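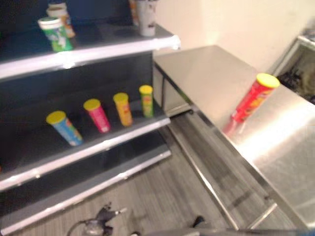 Print this page | E-mail this page

Retail Practice 2: Shelf Stocking and Facing
Handout for Unit 4, Borport campus, Room 209

This handout covers the shelf exercise in the practice store. Read it before the March session and bring it with you. The workbook (Ivanov, second edition) has the longer version in the chapter on dry goods.

1. Terms

Facing: one package of a product at the front of the shelf, with its main label toward the customer. Two cans side by side are two facings. Two cans one behind the other are one facing.

Block: a group of related products kept together. Canisters of snacks in different flavors make a block. Boxes go in a block of their own.

Gap: shelf space with nothing in it. A gap is recorded on the sheet even when the product is on a table or counter waiting to be put up.

2. Canisters

Tall round cans tip easily and turn when they are touched. Set them down upright, then turn the label forward with the hand still on the lid. Leave enough room between cans for a customer's fingers. Lid color is no guide to flavor – the same yellow lid may be used on several cans – so sort by the body of the can. 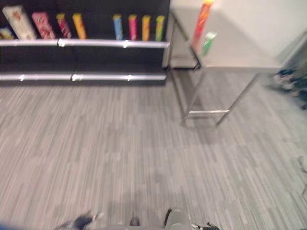 Figure 1. Top shelf with a gap between two groups of products. Two canisters are on the table to the right.

3. Closing a gap

Check the shelf plan first. If the missing product is on hand, fill the gap with it. If it is out of stock, leave the space open and write the shelf code on Form 946. Do not spread the neighboring products to cover it. Stores on the Griltberg plan do allow spreading, and we will compare the two methods in Unit 5.

4. Exercise

Work in pairs. Each pair has 12 minutes at the shelf.

a) Sketch the shelf as you find it, including gaps.
b) Mark each block on the sketch.
c) Correct any package that leans or faces the wrong way.
d) Fill in the form and hand it in with the sketch.

Reading for next time: Gestorlow course pack, page 64 to the end of the section on price labels.

Print this page | E-mail this page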